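Jul 11, 2022

Spent most of today on the wretched budget instead of the fun part, and I want to get it down before I forget who promised what.

So, the grippers. We have hand-held ones and they're lovely, but if Choo is going to run properly after the summer we need spares, and spares cost money, and money means Olga Palacios and her spreadsheet. She rang before I'd finished my tea! Her question was fair enough – why do I want 3 more pairs when I haven't worn out the ones we've got? I said pads. The blue pads go first, they always do, and I'm not stopping a whole afternoon's recording for a scrap of rubbery stuff I could have ordered in February.

Lukdale will sell pads in packs of 30 or packs of 100. The big pack is much better value (of course it is) but it eats the line I'd set aside for memory cards. I went back and forth on it for ages and ended up putting down two of the small packs. Plovon do a cheaper pad, but Ye-seo says they're too smooth for packets and tubes, and she's the one with the patience to test these things, so Plovon is off the list.

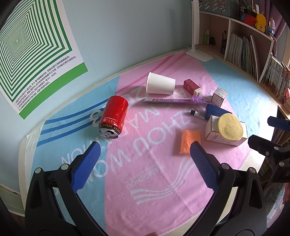 Photo: Wokeo desk sessions

I do love that marathon towel on the desk. I've written "cloths, patterned" into the budget as a proper item and I fully expect Olga to query it. Objects are the cheap bit, thank goodness. A red drinks can, a paper cup, some little boxes, a shiny orange packet – you could fill a desk for the price of lunch, and I'd much sooner have more clutter than a posh table.

Lamps I'm less sure of. Ye-seo Song wants a second one for every desk and I've put it under "maybe", which she'll spot at once.

The arm is the big one and I've pushed it to next year. There, I've written it down. I'd dearly like one, but by the time you add the mount, the servicing and somebody to look after it, we'd have nothing left for people's hours, and the hours matter more to me just now.

Still to do: ring Lukdale about delivery, ask whether the pivot pins come separately, send Olga the new total before she rings me again.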